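# Week 5: Gathering household examples

Reading for this week: chapter 3 of the course pack, plus the Huvham task list.

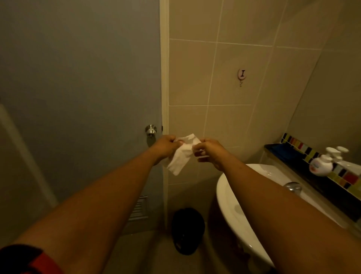

Last week we finished with the difference between examples collected by steering a robot and examples collected by recording a person. This week is about the second kind. A person wears a camera on the head and does ordinary jobs with their own hands. The model learns from what the hands do and what they touch.

## What counts as one example

One example is one job, from the moment the hands start to reach until the job is finished and the hands come away. It has three parts:

- the video
- a short instruction in plain words ("tear the tissue in half")
- start and end times

The Huvham set has 2,453 examples at present. Of these, 1,126 were recorded in bathrooms and laundries. Rasmus Toom will hand out the index on Tuesday.

## Soft things

Paper, cloth and plastic bags are hard for a model to learn. A cup has the same shape in every recording. A tissue does not, and folding and tearing can look much alike at the start. Fingers also hide a lot of the material.

For soft items:

1. Keep both hands in view for the whole job.
2. Work at a normal pace. Slowed-down movements teach the model slow movements.
3. Write the instruction before recording, and don't change it afterwards to match what happened.
4. If you drop the item, pick it up and carry on. Mark the example "recovered".

Recovered examples stay in the set. Gunārs Sakalauskas removed them all from an early version, and the model trained on what was left had no idea what to do after a slip.

## Small rooms and poor light

Bathrooms are often dim, and there is little space to step back. Look at your hands while you work, so the camera does too. Check a short test clip before you start a batch. If you can't make out your fingertips in it, turn on another light.

Keep mirrors out of view where possible. Faces must be blurred before upload.

## Exercise

Work in pairs. Choose one soft item and record 30 examples in at least two rooms. Swap with your partner and label each other's clips without looking at the written instructions. Compare the two sets of labels and bring the mismatches to the tutorial.

Upload to the Siltosness folder. File names start with your group number.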